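Fukoser Hand-Held Gripper Service Kit

Home > Spares and servicing > Hand-held tools > Service kit, two-finger

In stock. Leaves the Arnia stores on a Monday if you order before the weekend, and on some other day if you don't.

What it's for

The kit keeps a two-finger hand-held gripper closing squarely, gripping evenly and seeing where it's going. It covers the wearing parts: finger pads, pivot washers, cap screws, a cable clip and the cloth for the lenses. It doesn't cover the fingers themselves, which are sold separately and which people snap less often than they fear. It also doesn't cover anything that has been dropped down a stairwell. Ring us about that and we'll be kind.

We put the kit together for people who run grippers on household work – towels, bedding, covers, the stuff that sheds. A gripper that spends its life picking up plastic blocks can go months without attention. One that handles laundry eats lint from the first morning, and by the end of the week the pivot feels as if somebody has buttered it with porridge.

What's in the box

Finger pads, ridged, 2 pairs
Cap screws, silver, with a few over for the ones that roll under the cabinet
Pivot washers, 4
Stiff nylon brush
Cable clip, black
Lens cloth, in a sleeve you will lose
Hex key, short arm
Printed card with the steps below

Before you start

Take the tool off its lead and put it on a table with a light-coloured cloth under it, so a dropped washer shows up. Open the fingers fully by hand. They should move without a gritty patch and stop at the same point each side. If one finger stops short, clean first and worry later; Kyu-ri Pyo on our bench reckons most of the "bent" fingers sent to her are fluff. 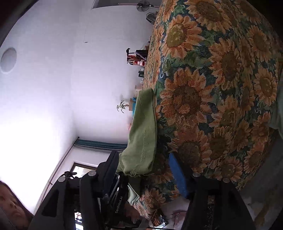
Loose threads do more harm than dust. They wind round the pivot, pull tight and then hold the fingers a hair apart, so that the grip goes soft and everyone blames the software. Look at what you handle before you look at the tool: a towel with a frayed, fringed end like the olive-green one lying along the sunflower cloth is exactly the sort of thing that leaves a strand behind. You needn't ban such towels from the house. Just run the brush through the pivot after a session with them, working outwards, and pull any long thread free with tweezers. Don't burn threads off with a lighter. We mention it only because of the returns shelf.

Changing the pads

Peel the old pad from the tip end. It comes away in one piece if you go slowly and in forty if you don't. Wipe the bare finger with a dry cloth, then with a barely damp one, and let it dry. Line the new pad up with the inner edge, ridges running the same way as on the one opposite, and press from the middle towards the ends. Leave it overnight before any heavy pinching.

Pads are always changed in pairs. A new one facing an old one will twist whatever you pick up, and folding turns into an argument.

Cap screws

Snug them down with the short arm of the key. The arm is short on purpose, as Gil-soo Sung, who designed the kit, got tired of drilling out screws that had been tightened by enthusiasts. Go from one side to the other a little at a time, then open and close the fingers. If they've gone stiff, back off the pivot screw by a touch.

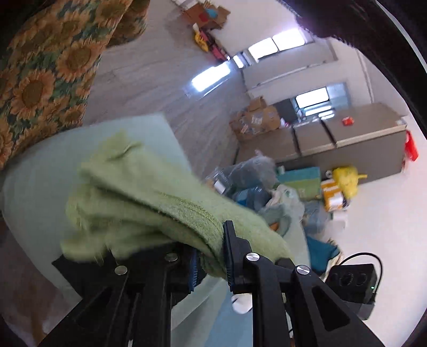
After that, try the tool on something thick. A folded terry towel is the best test we know: it squashes, it's heavy at one end and the loops show up a slipping pad straight away. Pinch it at the fold, lift it clear and hold it while you slowly say the alphabet. If the towel creeps, check for a pad that isn't flat. If it creeps on one side only, swap the washers over and try again.

Cable and lenses

Give the cable a proper loop with no sharp bend where it leaves the sensor, and clip it where a sleeve can't catch it. Wipe the lenses with the cloth supplied. Your shirt is not a lens cloth, however clean it was at breakfast.

How often

Brush every day on textiles. Look at the pads weekly. Change them when the ridges have gone shiny, or after 7 weeks of steady use if you'd sooner not squint.

Fitting

Suits the Fukoser two-finger tool and the Radebe pattern. For the older Kundov body, ask for the long screws in the order notes. They're the same price, and Ok-hee Ko will put them in the bag for you. Opened kits can come back for exchange if the pads are still on their backing.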